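梅雨どきの部屋干しと、リネン類のお手入れのこと

六月に入ると、わが家では洗濯物の置き場所をめぐって毎朝うろうろすることになります。若いころは「乾けばいいわ」と椅子の背にまでかけていたのですが、あの独特のにおいに何度も泣かされて、少しずつやり方が変わってきました。同じように困っている方のお役に立てばと思い、思いつくままに書いておきますね。

まず、洗い終わったらすぐに出すこと。分かっていても、お茶を飲んだり電話に出たりしているうちに、つい忘れてしまうんですよね。わたしは台所のタイマーを洗濯機の終わる時刻に合わせて、エプロンのポケットに入れています。

干すときは、長いものと短いものを交互に。バスタオルは半分に折らず、片側を長めに垂らしてずらしてかけると、重なるところが減って風が通ります。うちのバスタオルは長さが140センチもあるので、低い物干しでは裾が床についてしまい、突っ張り棒を高い位置に付け直しました。フードのついた服は、逆さに吊るすとフードが背中に張りつきません。

扇風機は洗濯物の下のほうから、首を振らせて当てます。上から当てていたころより、ズボンの裾やポケットの乾きがずっとよくなりました。除湿機のある方は、部屋の戸を閉めて一緒にどうぞ。

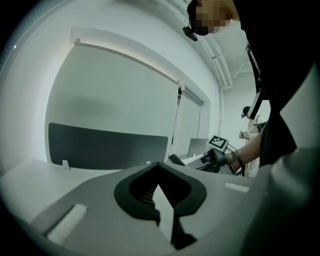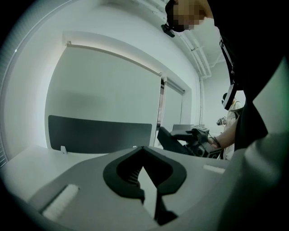 それから、においが気になりはじめたタオルのこと。酸素系の漂白剤をお湯に溶かして、30分つけておきます。お湯は、手を入れると「ちょっと熱いかな」と感じるくらい。ゴム手袋をお忘れなく！ウールや絹には向きませんし、色柄ものは目立たない端で試してからにしてくださいね（わたしは紺色の布巾を一枚、まだらにしてしまいました）。つけたあとは普段どおりに洗って、すすぎを一回足しています。

麻のシーツやテーブルクロスは、脱水を短めにするのがおすすめです。しっかり絞ったしわは、あとからアイロンをかけてもなかなか取れません。水気が残っているうちに両端を持って、ぱんぱんと振り、縦と横に軽く引っぱって形を整えます。クルミニャ（Krūmiņa）という小さなお店で買った麻のクロスは、最初のころは板のように硬かったのに、こうして洗っているうちにくったりと柔らかくなって、今では一番のお気に入りです。

しまうのは、すっかり冷めてから。アイロンのあとの温もりが残ったまま重ねると、引き出しの中に湿気がこもります。夜にかけたものは、ひと晩テーブルに広げておき、翌朝たたんでいます。引き出しの底に敷いた紙も、梅雨の前と後に取り替えておくと気持ちのよいものです。

最後に洗濯機の話をひとつ。使わないときはふたを開けておき、糸くずのネットは火曜日に外して、古い歯ブラシでこすっています。ごみの日の前なので、取れた糸くずをそのまま出せて都合がいいんです。洗剤の投入口も外せる型なら一緒にどうぞ。奥のほうに、固まった粉がけっこう残っていますよ。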